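Progress report to the Masanja Fund
Movement room at the Resov neighborhood center
September 8, 2026

Hi Edgars,

You asked for something short and readable this time, so I'm skipping the template and just telling you how it's going. The quick version is that the room is open, the floor is (mostly) sorted, and people are coming back after their first try, which makes me very happy!

When I wrote last, we were still arguing over what to put down on the floor. The wood looks lovely but it's murder on the wrists and knees, and half of our morning group is there for gentle floor work. Lucimara Caldeira, who teaches that group, wanted one big roll-out mat. I wanted the rubber puzzle tiles, mainly so we could pull them up when the Clellska choir needs the bare floor. We tried both for a couple of weeks and the tiles won – the roll kept curling at the ends and took two people to carry.

So we bought black interlocking tiles from Goron, along with two storage carts. The tiles go straight on top of the wood, no glue and no tape. I was nervous about them creeping apart once people started leaning their weight on them, so before each class Lucimara or I get down on hands and knees and press along the seams.

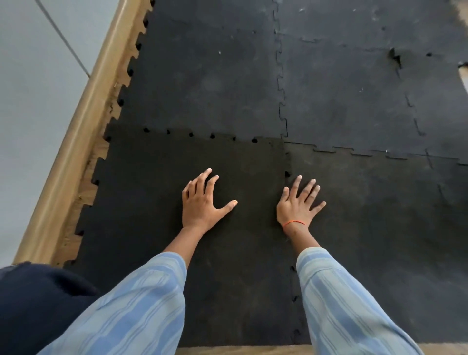
It's a bit of a workout on its own, to be fair, and I've gotten pretty quick at finding a tab that hasn't gone all the way in. You feel it under your palm before you see it. The tiles do show every bit of dust and every scuff, and I'll admit I hadn't thought about that when I picked black. A damp mop helps. I'd still choose them again.

Attendance is roughly 100 visits since we opened, counting everybody who signs the sheet by the door. The morning group is the steady one. The evening stretch class had a slow start and then picked up when we moved it half an hour later, so folks could eat first (I should have guessed!).

Money-wise, the flooring came in a little under what we asked for. I'd like your okay to put the leftover toward edge strips. Right now the outside tiles just end in their tabs and notches, and I'd feel better with a smooth border on the side where people walk in. If that's a budget change you need on paper, send me the form and I'll fill it in.

Still on my list are a second mop, hooks for coats, and a proper talk with the choir about who puts the tiles back after rehearsal. I'm hoping to have all of it wrapped up by December, when the next report is due.

Come by and take your shoes off sometime. Lucimara says she'll save you a spot in the morning group.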